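3. How we ran the shelf project

I should say at the start of this section that I came to the class as its teaching assistant and ended up as something closer to its twelfth man. The module is called Tetolau (after the old name of the building, long story) and it runs through the autumn term, finishing in December. Students work in pairs, they share one arm, and they get one job for the whole term: make the arm pick the right packet off a grocery shelf without wrecking the rest of the shelf. It sounds small. It kept all of us busy until the building was locked most nights!

3.1 The shelf and the arm

Earlier years used foam blocks on a table, and Sigrún Ásgeirsdóttir, who set up the module, was tired of foam blocks. So was I. Foam blocks forgive everything. Real boxes slide, dent, lean on their neighbours and hide one another, and the students get a proper feel for that within an hour of starting. We put up ordinary black shelving with wooden boards, and stocked it with real food packaging: cereal bars, crackers, thin mint chocolates and a good many purple boxes of Annie's bunny grahams, which became the main target. Having lots of near-identical boxes close together is hard on the vision side (where does one stop and the next begin?) and it's hard on the planning side too, as the arm has to come in over the front row with a shelf board above it.

Figure 1. The arm at work in the purple boxes, seen in two moments (upper and lower panels). 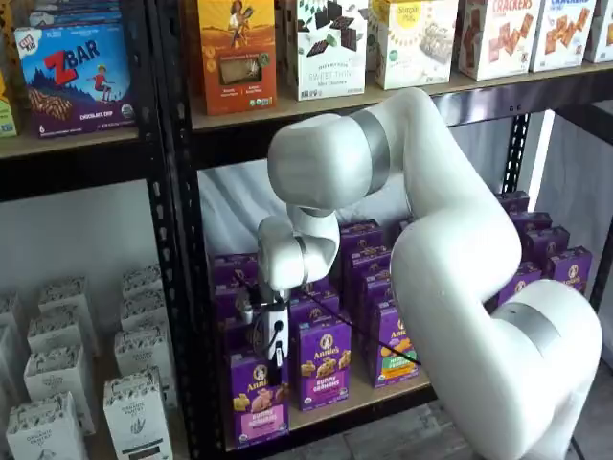
The rule we gave the pairs was that they could change anything in the software and nothing on the shelf. No stickers, no turning a box to a friendlier angle when they thought I wasn't looking. They could start from the planner that came with last year's course, a rather creaky thing called Plondidari, or write their own. Most pairs kept Plondidari for the big movements and wrote their own code for the last stretch, from hovering above the box to closing the fingers. I think that was sensible, although I'd have loved to see somebody throw the lot out.

Each attempt went into a shared log with the target, the chosen approach, whether the right box came out and whether anything else moved. By the end of term the log had 3,878 entries in it. That's far more than I expected, and it's mostly down to the pairs competing with each other over the Tuesday evening slot, when the arm was free until late and you could get a really long run going.

3.2 What counted as a pick

We argued over this for 2 weeks and I still don't think we got it quite right. Our first version said the target had to leave the shelf in the gripper, full stop. Then one pair got excellent scores with a method that ploughed through the front row like a snow plough, and we had to think again. The second version took points off for every neighbour that shifted, and that made everyone so cautious that their arms would hover for ages and then give up.

What we settled on, with a lot of help from Sigrún, was a simple pair of marks. One is for the pick itself. The other is for tidiness, judged by a person comparing the shelf before and after, and it only kicks in if the pick worked. Both are reported separately and we never add them up. I'd recommend keeping them apart to anyone running a similar class, as the students learned far more from arguing about a messy success than they would have from one blended score.

For the final week every pair ran 200 picks on the same list of targets, in the same order. I restocked between runs from a printed plan taped to my clipboard, and I'll admit my tidiness improved no end over the term.

Coming in from above was by far the most popular approach. Sallon, the pair who named themselves after a misspelt shopping list, tried coming in from the front for a while and liked it, but they kept losing sight of the target at the last moment and went back to a downward reach before the finals.

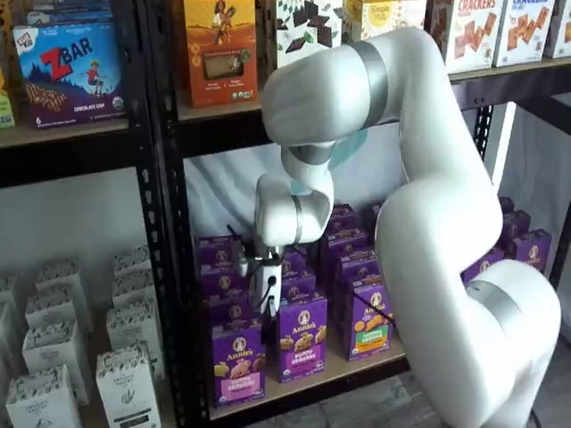 3.3 What the students handed in

Alongside the log, each pair wrote a short report and a diary. The reports are what you'd expect, neat and a bit stiff. The diaries are wonderful! We asked for a few lines after every session, with marks given for turning up and writing something, and no marks at all for sounding clever. One entry from the Bjarnason pair reads, in full, "Wrong box. Wrong box. Wrong box. Tea." Another goes on for a page and a half about finger spacing and contains the best explanation of slip I've read from a second-year student.

I read every diary twice, once during term and once after the marks were in, and sorted the complaints by what the pair blamed: the camera view, the planner, the gripper or each other. Section 4 goes through those piles in turn, starting with the camera view.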